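Course: Care of Classroom Materials, Primberg
Handout 7: The small whiteboard
December 2019

Small whiteboards are used in every course at the Gerinby building, and many become gray too early. Please read this handout before the practical part.

1. Look at the board first
Put the board flat on a white table and check the writing surface for old marks. Faint smudges are easy to miss when the light comes from one side. Check also the edge, where a clip or a cap can stay behind.

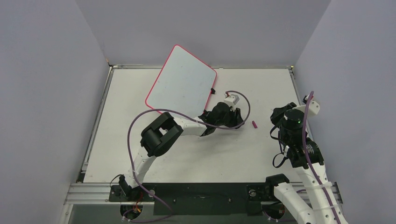

2. Wiping
Use a dry cloth and begin at the top. Do not press hard. For old ink, take 25 ml of cleaner in 200 ml of water, and put it on the cloth, never on the board. Wipe again with a dry cloth.

3. Holding the board
A small board can be lifted from the table and held at a slant. Hold it by the border or by the corners, so the clean surface has no finger marks. Turn it slowly to the window and look for lines that remained.
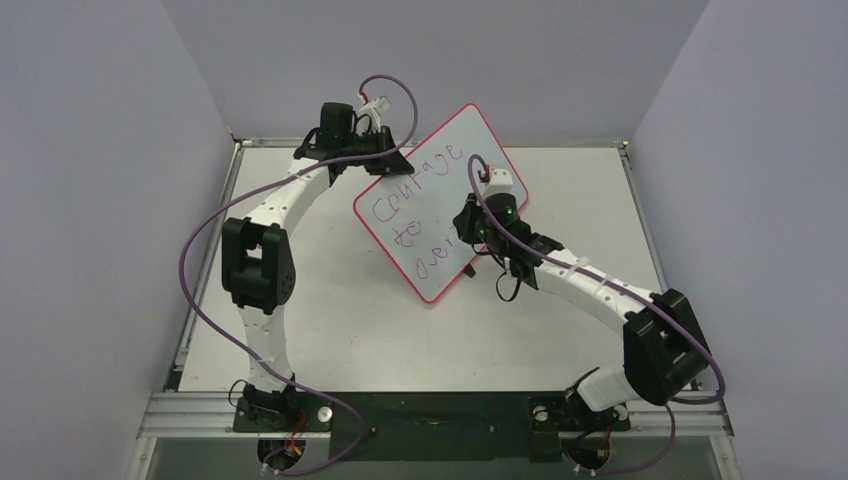
Fig. 2. Small whiteboard held diagonally above the table.

4. For next week
Bring one used board and your own cloth. Write in your notebook which marks did not go away and what you tried. The McKinnon cleaner is in the cupboard, second shelf.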